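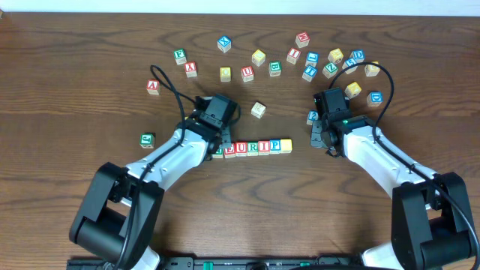
Letter blocks on the table, some in a row and the rest spread out.

Early Literacy Materials, Flancombe
Handout 2: Letter blocks and what we claim for them
25 Feb 2025

Letter blocks turn up in nearly every inventory of early reading equipment, and the catalogues make large promises on their behalf. Before you write them into a session plan, read these notes with the Huang chapter open beside you. I am less convinced than the chapter is.

1. The usual claim

Handling a letter is supposed to help a child learn it. The Sevoler teaching guide says so on its first page and offers no source. The reasoning is that a block can be picked up, turned over and put next to another block, so the child meets the letter with the hand as well as the eye. Fine, but look at what the hand meets. On a printed cube the letter is flat ink on a flat face. An R feels the same as a P. If you want touch to do any work you need cut-out or raised letters, and that is a different purchase.

What blocks do offer is easy moving about. A child who finds a pencil hard can still put letters in order, change the order and change it back without rubbing anything out. I would rest the case on that and leave the rest to the catalogue.

2. The row

Look at the middle of the table. The letters you can read with certainty run U, R, I, P. Sound them out and you get something that could be said aloud but isn't an English word. The red block just before the U looks like an E, and the letters at the two ends of the row can't be made out, so we should be slow to say what the whole row spells, or whether it spells anything.

Students on this course tend to rush to fill the gap. We know that rows of letters are usually words, and we supply one. A four-year-old has no such habit. For a beginner a row may be a train, a wall or a list of favourites. Write down the letters you can read, in order, mark the ones you can't, and stop there. Interpretation goes in a separate column.

The row also tilts slightly upward to the right. Please don't write "poor alignment" in an observation. Loose blocks have no baseline, and a tilt tells you very little about anyone's grasp of print.

3. Colour

There are red, green, blue and yellow blocks in the row. Some sets keep one colour for vowels and another for consonants, and the Vanent scheme makes a great deal of this. Check it against the table before you repeat it. The I is red and so is the U, which looks promising until you notice that the R is green and the P blue. With so few letters you could argue for almost any rule. Before telling a class that colour carries information, go through the whole set. If it carries none, say so early on, or some children will sort by colour all morning and be praised for phonics.

4. Turned letters and lookalikes

Over to the right of the row is a blue block that might be a 2 or a Z. Mixed sets do this constantly. Adults use the neighbouring letters to decide, and a loose block has no neighbours to help. Other pairs to watch for:

N and Z, when a block is turned on its side
M and W, upside down
6 and 9, where the set has numerals

Huang calls this "productive ambiguity". It may be, with an adult sitting there to talk it over. At a table of six children with one adult at the sink, I think it is mostly just ambiguity. Take the numerals out for the first few weeks.

5. How many blocks

The boxed sets on our shelf hold 262 pieces, and the supplier will sell you 1,000. Thirty on the table is already a fair amount of searching for anyone who has only just learnt the letters of their own name. Put out what the task needs, plus a few extra.

For the March session

Bring a written observation of one child using loose letters of any kind, 200 words at most. Keep what you saw apart from what you think it meant. Note whether the child said any letter sounds aloud, and don't prompt for them. If nothing resembling a word was made, hand it in anyway.

Reading: Huang, chapter on manipulable print. The Sevoler guide is optional, and I would skip the introduction.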